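Gripper jaw fault: frequently asked questions
Venari hand-held grippers, Barnberg and Brorkdale sites
Last updated 2021-09-01

What is the fault?
On some Venari hand-held grippers the jaws do not open fully when the operator lets go. One finger stops short and the other carries on, so the next object is picked up off centre. Small items can slip or be pinched at a corner.

How was it found?
Operators at Barnberg reported dropped items in September. We checked 33 grippers across both sites and found the fault on 18 of them.

Is it dangerous?
The closing force is low and we have had no injuries. The main risk is a cracked container, which can leave sharp edges on the table. If something breaks, put both grippers down before clearing up, and do not pick up pieces with the jaws.

What causes it?
A fixing screw behind the finger works loose with use. The finger then tilts slightly and rubs at the joint. On the units we opened, the screws had been fitted without thread lock.

Does it affect left and right grippers?
Yes, both. If one side of a pair is faulty, hand in the pair. They are set up together and should stay together.

How do I check mine?
Hold the gripper over a clear patch of table, let the jaws open and look at both fingers. They should stop at the same angle. Then close and open them 30 times and look again. Finish with a two-handed hold on a light plastic box – if it twists or creeps, stop using the pair.
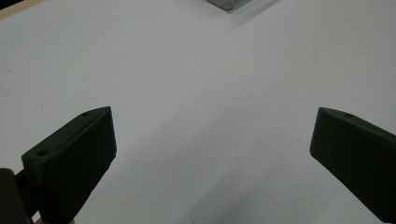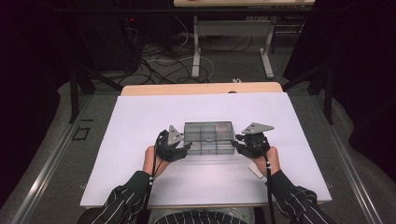 Open jaws over the table (first picture) and a compartment box held between two grippers (second picture).

Can I tighten the screw myself?
No. Too much force splits the finger around the mounting hole, and we have already lost a few that way. Label the gripper and leave it on the repair shelf.

Are the cables part of the problem?
We found no cable damage on the faulty units. A cable that pulls on the wrist can still make a grip feel uneven, so leave some slack before you start.

What about recordings made with a faulty gripper?
Keep them. Add the fault code to the session notes and Zhuravel, our review tool, will hold them back for checking. Roughly 1,000 recordings are waiting at the moment, so allow extra time.

When will mine be repaired?
Barnberg units go first, then Brorkdale. Repaired grippers come back with a green dot on the strap. If yours has no dot, carry out the check at the start of every shift.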